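How Does a Robot Learn to Tidy a Desk?

You have been told to tidy your desk at least 217 times. You know how it goes. Pencils in the pot, trash in the trash, everything else shoved in a drawer until the drawer won't close.

A robot has never been told. It doesn't know what a desk is, or a pot, or why a grown-up would sigh at one. So before it can tidy anything, somebody has to show it. A lot.

What's an example?

At a workshop in Sudville, Nazmiye Uçar teaches a robot called Fukix to put things away. She steers its arms herself, like a very slow video game with no points. While she steers, the computer saves two things: what the cameras see, and how the arms move. One whole try, from start to finish, is called an example.

One example is no use by itself. If you had seen one dog in your life, and it was asleep, you might think dogs were a kind of rug. The robot has the same trouble, so Nazmiye makes 40 examples of a job before lunch and then, lucky her, makes more after it.

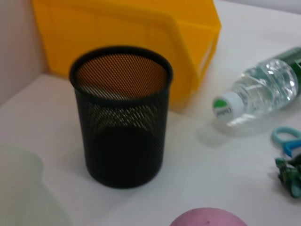 The pencil pot, seen from the robot's wrist. No pencils yet!

Why does the robot need a camera on its wrist?

Try picking up a coin while looking at it from across the room. Now try with your nose nearly touching the table. The wrist camera is the nose. It gets a close look at things, and it goes wherever the hand goes.

A second camera sits up high and takes in much more of the table. It can see where the arms are, where the bin is, and what has landed in the pot. Put both views together and the robot has a fair chance of reaching for the right thing. 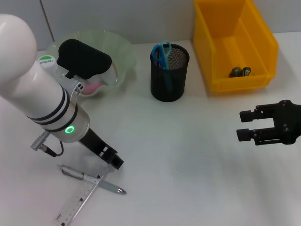

Then comes the part that would get you in trouble at home: Nazmiye messes it all up again. The scissors go somewhere new. The pen points a different way. The bin gets a nudge. If everything started in the same spot every time, the robot would learn that spot and nothing else. Move the pen by the width of your hand and it would grab a nice big fistful of air.

Do mistakes count?

Sometimes. If the gripper drops a pen and Nazmiye steers it back to pick the pen up, that can be a useful thing to save. It shows the robot how to fix a muddle. If she sneezes and sends the arm into the bin, she presses delete.

Murali Poojary checks the examples afterward. He watches them one by one and writes down which are good, which are bad, and which are mostly a picture of the table.

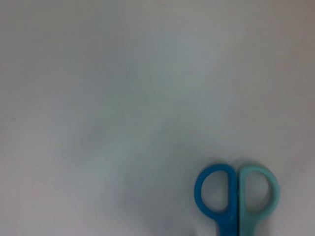 Photo: Jornon / Sudville workshop

Scissors are a favorite for lessons because they are awkward. They have loops at one end and blades at the other, and they can lie in all sorts of directions. You learned which end to hold when you were 5 or so. The robot has to work it out from the examples.

When there are enough of them, the computer hunts for patterns. It practices guessing what the arm should do next from what the cameras show – a bit left, down, close the gripper – and checks each guess against what Nazmiye did. At first the guesses are terrible. After a great many rounds they get better, and then Fukix has a go with no one steering.

Try it yourself

Ask a friend to be the robot. Put 6 things on a table and give them one instruction at a time, such as "move your hand left" or "close your fingers." They must do exactly what you say and nothing more. See how long it takes to get a pencil into a cup. Use blunt things only, please, and a friend who doesn't mind being bossed around.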